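Nustero Kitchen Cell – Set-up Guide
Section 4: Setting up the sink station in simulation

Carry out this section after the arm has been homed (Section 3) and before any run on the real cell. You will need the Brivton workstation, a licence for the Tasinar scene editor and the cell's calibration sheet.

4.1 Loading the station

1. Start the scene editor and wait for the status light in the lower bar to turn green.
2. Open the Stations menu and choose Sink, Single Wide.
3. Enter the cell number from the calibration sheet. The cell used for the examples in this guide is 279.
4. Press Load. The worktop, sink and tap appear first, then the loose items.
5. Press Hold before the clock starts. If you miss it, press Reset and load again.

Note: do not move the loose items by hand at this stage. Their start positions are kept with the cell number, and a moved item will give a false result in 4.4.

4.2 Checking the view

1. Switch to the station camera.
2. Check that the basin floor and the worktop beyond the sink are both in view.
3. If the view is tilted, choose Restore View. Do not correct it by dragging.
4. Save the view under the cell number.
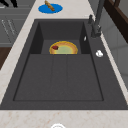 Support heights have to be set for each surface the arm may pick from or place on, and the editor will not work them out from the mesh. Treat a sink with a step in it as two surfaces. The pie is on the raised shelf at the back, so its pick height is taken from the shelf, while a place into the main basin uses the lower floor in front. The worktop, where the blue plate stands, is a third surface and has its own entry. If one height is used for both levels of the sink, the gripper will either stop short over the basin or drive into the shelf.

4.3 Entering heights and keep-out zones

1. Open Surfaces and add an entry for each level.
2. Click once on the flat part of the surface, away from any wall or groove. The height is filled in for you.
3. Lock the entry.
4. Open Zones and draw a keep-out box round the tap, including the lever beside it. Leave a margin of 30 mm on all sides.
5. Carry the box up to the top of the arm's reach – a box that stops level with the rim will let the forearm swing through the column.
6. Save.

Caution: zones drawn here are copied to the real cell at the next sync. Delete any trial zones before you log off.

4.4 Dry run

1. Set the speed to slow and the run count to 100.
2. Release Hold and press Start.
3. Stay at the workstation for the first few runs. Press Stop if the arm enters a keep-out zone.
4. When the count is complete, open the log and look for contact faults.

Fault 1402 means the gripper met a surface before it reached its target height. Check the entry for that surface, then repeat the dry run from step 1. Do not raise the contact limit to clear the fault.

Where the same fault comes back after the heights have been corrected, send the log and the saved station file to Nattawut Rungrueang in cell support. Changes to the default margin must be agreed with Rohani Sopacua.

Section revised 19 December 2022.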